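November 6, 2017

Back at the madder vat this morning, and I have to say I missed it. The last proper entry was in October, when Gyula Pintér and I mordanted the Wasmont wool and then got pulled away onto the curtain order, so the skeins have been sitting in the cupboard, alumed and patient, ever since. I rinsed them again before starting, probably for no good reason, but it made me feel better.

Recipe as follows, so that I don't have to hunt for it next time. 200 grams of dry wool, the same weight of ground root from Lernier (the new sack, the one with the torn label), soaked overnight in rainwater from the barrel. I brought it up very slowly to 41 degrees and let it sit there a good while before going any higher. Ynyr Jenkins always told me I rush this part and lose the clear reds to brown, and I think he's right – the skein I took out early is a far kinder color than anything I got last spring.

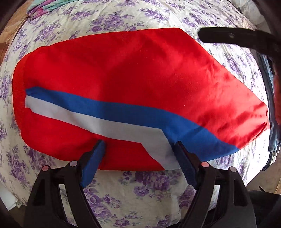
The second bath was weaker, of course, and came out a sort of apricot. I like it more than I expected to! Gyula says it looks like canned soup, but he said that about the weld yellow too and then asked for a hat in it. I've kept 7 small samples from the two baths, knotted in order, and hung them on the nail by the window so we can see what the light does to them over the winter.

Still to sort out: the thermometer reads low again. I checked it against the Szűcs one and they were around 33 minutes apart in agreeing on anything, by which I mean the old one crawls up and the Szűcs gets there right away. Use the Szűcs until we replace it, please, whoever reads this.

Also, the Nesmont chalk is nearly gone. I put a spoonful in the first bath and none in the second, so the difference between them isn't only the strength of the root, and I should really run the weak bath again with chalk before I say anything clever about it. Spent root is in the lidded bucket – don't tip it out, I want to try it on the cotton scraps.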